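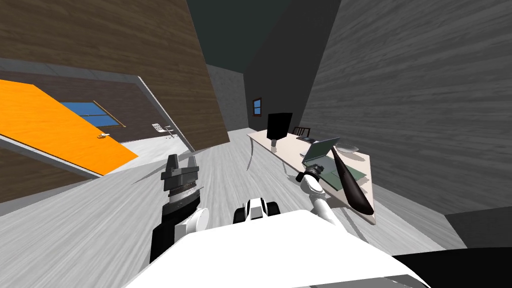
Orange and blue next to brown wood grain.

Prelten Paint: Frequently Asked Questions

Most of these come up at the counter every day, and a few come up only on Saturday, when couples shop together.

Choosing a color

How many colors do you carry?
The current fan deck has 2,264. A surprising share of those are white. We keep the deck on a chain by the register and you may look through it for as long as you like, or until someone behind you coughs.

Is there really a difference between the whites?
Yes. Hold two of them together and you'll see one is pink and the other is a little green. Hold one of them up alone and it looks white, and that's how people end up with a pink dining room. Bring something from the room with you: a scrap of trim, a sofa cushion, a floor sample. A photo on your phone won't do it.

I want a bright color. Am I going to regret it?
Possibly. People regret beige too, they're just quieter about it. If you want orange, put it on one thing with clear edges and live with that through a few evenings before you do the rest. Orange gets stronger on four walls, where it has other orange to look at.

What goes with wood that I can't paint over?
Brown wood usually leans orange, red or yellow. Blues will make it look warmer. Greens tend to get along with it. Gray is hit or miss, and the misses look like a waiting room. If you're renting and the wood paneling belongs to your landlord, please ask before buying primer. We have had that conversation from both sides of the counter.

Why does my sample look different at home?
Our ceiling has bright tubes in it and yours, we hope, does not. Paint the sample on a piece of poster board, two coats, and move it around the room during the day. Don't paint a small square right on the old color. The old color will bully it.

Can you match a color from another store?
If you bring a chip, yes. If you bring the name, maybe. If you bring "it was sort of a stormy one," we'll do what we can.

Samples and orders

How big is a sample jar?
Half a pint. It's enough for a large poster board or for one very small mistake.

Can I use sample jars to paint the whole room?
People try this. Sample paint has no real finish to it and it scuffs if you lean on it. It also costs more per wall than the gallon does, so you'd be paying extra to do it twice.

How long does a special order take?
Stock tints are mixed while you wait. The Talis deep base comes from the warehouse and is ready 36 hours after you order it. It will not be ready sooner if you call.

Can I return tinted paint?
No. It's your color now. Unopened primer, brushes in their sleeves and untinted cans can come back within a month with a receipt.

I ran out with half a wall to go. What now?
Bring in the lid, or a clear picture of the label. We can remix from the formula. Finish the wall you're on with the old can if there's any way to do it, and start the new can at a corner. A batch can come out a hair different, and a corner hides it.

Home visits

Do you come to the house?
We do, within the Basisa and Paju neighborhoods. A visit is $136 and lasts as long as it takes to settle three rooms, or one room with two opinions. You'll get a written list of colors and finishes afterward. The fee comes off your bill if you order five gallons or more.

Should I clean up first?
Only enough that we can see a wall. We've seen laundry.

Will you tell me if my color is bad?
We'll ask how attached to it you are. Listen for the pause.

Finishes and prep

Flat, eggshell, satin, semi-gloss. Which one?
Flat for ceilings. Eggshell for most walls. Satin for kitchens and hallways where hands go by. Semi-gloss for doors and trim. Shiny paint shows every dent, so if your walls are old, stay toward the flat end of the shelf.

Do I have to take the handle off a door before painting it?
It's two screws on most of them. You can also spend the same ten minutes taping around it, then another ten with a razor blade.

Do I need primer if the can says paint and primer in one?
Going over a similar color on a sound wall, no. Over bare wood, stains, glossy paint or anything a teenager picked out, yes. Dark knots in pine need a stain-blocking primer. Ask for it by that name.

How soon can I do a second coat?
Check the can. Four hours is common for our wall paints, longer in humid weather. Dry to the touch doesn't mean ready.

Finding us

Where are you?
301 Prelten Road, in the low building after the tire shop. Parking is in back. The front spaces belong to the bakery and they do notice.

When are you open?
Seven in the morning to five-thirty, six days. Closed Sunday. The mixing machine shuts down at five, so if you arrive at five-twenty you can buy a brush.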